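Section 6: Getting your Zutby guest list ready for the party 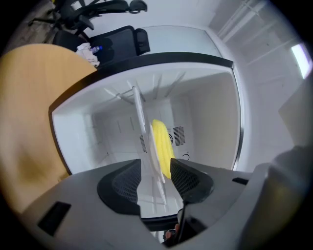

1. Open Zutby on the tablet you'll keep by the door and tap New Event. Give it a name your team will recognize at a glance.

2. Load your guest list. Up to 1000 names will go in at once, so even a big holiday bash should fit – plus-ones count as guests, too!

3. Pick a table plan, then drag each group to its table. Take your time with this one, and maybe pour yourself a coffee.

Note: Changes save every 23 seconds.

Caution: Once you tap Open Doors, the table plan locks for the night.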